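Dredumham Draft Table

Player rows for a fantasy football league, one row per player per week, built to compare draft values between half-point and full-point reception scoring. Maintained by Yasir Satti and Tahira Naqvi. Last updated 18 Jun 2026.

Files

players.csv holds player_id, position, bye_week and draft_rank. weeks.csv holds player_id, week, receptions, yards, touchdowns and points under each format. Join on player_id. Kickers and team defenses are left out.

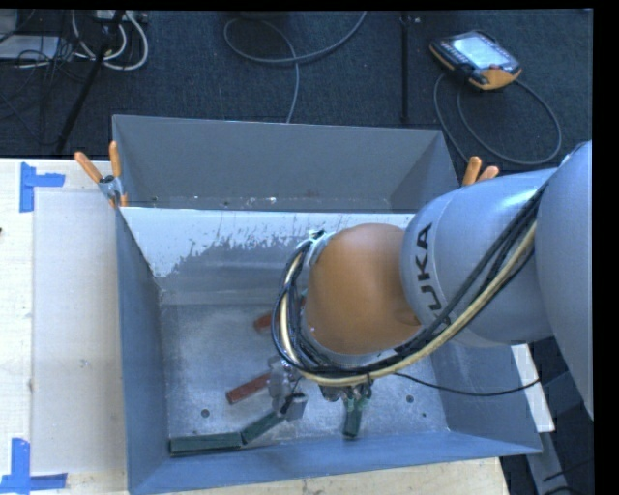

Points are computed from the raw stat columns each time the build script runs. Scoring weights sit in flatar.cfg — edit them there and rerun the script if your league pays differently for receptions. Players with fewer than 5 weeks of stats are kept but flagged in the short_sample column.

Known problems

Draft ranks come from one league with its own habits, and running backs go early in it. Players traded in October keep the bye week of their first team. Return yards are missing for 7 players, and those cells are blank, not zero.

Use

Free for league and classroom use. Please credit the Dredumham Draft Table. Send corrections to Haris Shaikh with the player_id and week.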